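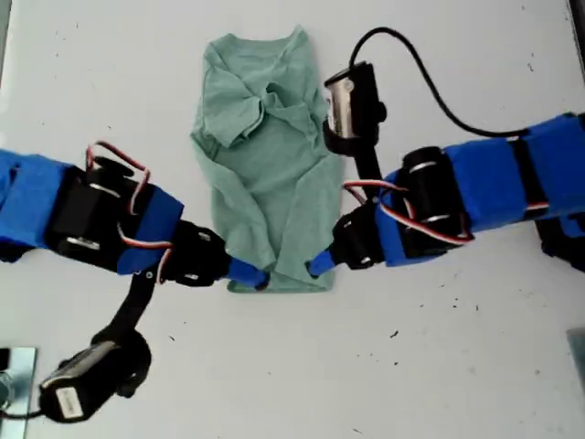

Chapter 10
Folding and Putting Away

Start with the T-shirt. Most households own more of these than anything else, and most fold them badly. Learn one fold properly and the rest of the chapter is easy going - shirts, jumpers, pillowcases all borrow from it.

You will need: a flat surface at hip height, clean and clear of crumbs. A shelf or drawer, measured. No iron yet, that comes in chapter 11.

Before folding. Lay the shirt down, collar away from you. Smooth from the middle outwards with flat hands. Creases left in now will be there on Friday. Check the side seams, a twisted seam gives a twisted fold.

The basic fold. Sleeve in over the chest, then the side. Same again on the other side, so both edges run straight down to the hem. Hem up to the collar - stop just short of it. Fold in half once more if the drawer is shallow.

Common faults: sleeve bunched under the collar, hem pulled crooked, one side wider then the other. Unfold and go again, dont try to tug it right.

Prakash Rajan, who ran the linen room at Dissanayake for years, made his trainees do 136 shirts before they were let near a sheet. We ask for 2. Keep them, you will need both for Exercise 1.

Key words: hem, side seam, crew neck, selvedge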